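6. Setting the height of the Zalteo table

Before you begin, the table must stand on its legs in the final place, with nothing heavy on the top. Two persons are needed for step 3.

1. Loosen the locking screw on the inner side of each leg. One full turn is enough. Do not remove the screw.

2. Choose the height. The lowest position is 733 mm and the highest is 854 mm, measured from the floor to the upper surface.

3. Lift one short side evenly until the pins click in the wanted hole. Then lift the other side to the same hole.

4. Tighten all locking screws by hand, then a quarter turn with the key from the Ilurside bag.

5. Put a spirit level on the top, first along and then across. Correct small differences with the feet.

CAUTION: Keep the fingers away from the holes while the pins are moving.

Note: After the first month, check the screws again. If a pin does not click, the hole can have paint inside. Please write to Reshma Venter at the Futham service desk and mention part 19.
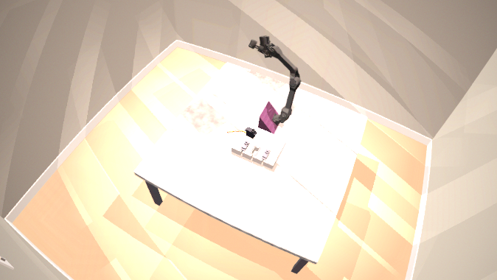
Page last changed: June, 6:19 pm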